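Kurzer Faden zur Nachhallzeit in kleinen Besprechungsräumen, weil die Frage nach dem Umbau bei Jaltier wieder aufkam.

1/ Glatte, harte Flächen reflektieren Sprache fast vollständig. Im mittleren Frequenzbereich liegt der Absorptionsgrad von Lack oder Glas meist deutlich unter 0,1. 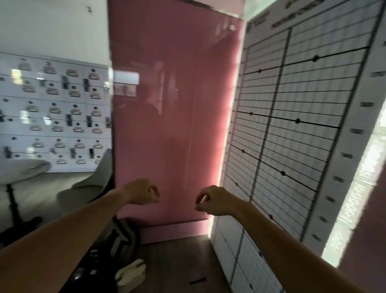
Lumturie Radonjić wendet ein, ein dicker Teppich reiche in so kleinen Räumen doch aus, bei ihr habe er jedenfalls den Hall weggenommen.

2/ Teilweise. Teppich wirkt vor allem bei hohen Frequenzen. Unter 500 Hz passiert wenig, der Raum klingt dann dumpf und dröhnt trotzdem.

3/ Rechnung nach Sabine: T = 0,163 · V / A. Bei 65 m³ Volumen und 10 m² äquivalenter Absorptionsfläche kommt man auf 1,06 s. Für Videokonferenzen zu lang.

4/ Für 0,6 s braucht derselbe Raum knapp 18 m². Die Differenz gehört zum größeren Teil an die Decke, der Rest an eine Stirnwand.

5/ Parallele Wände getrennt betrachten. Flatterechos tauchen in der Formel nicht auf – einmal klatschen, dann hört man sie.

6/ Messung bitte in Oktavbändern. Ein Einzelwert bei 1000 Hz sagt über das Dröhnen nichts aus. Bei Jaltier war 125 Hz das Problem, die Protokolle begannen erst bei 250.

7/ Poröse Absorber mit Wandabstand montieren. 200 mm Luft dahinter verschieben die Wirkung nach unten, das Material bleibt dasselbe.

8/ Die Tabelle mit den Absorptionsgraden lade ich heute Abend hoch. Die Werte für Türen fehlen noch.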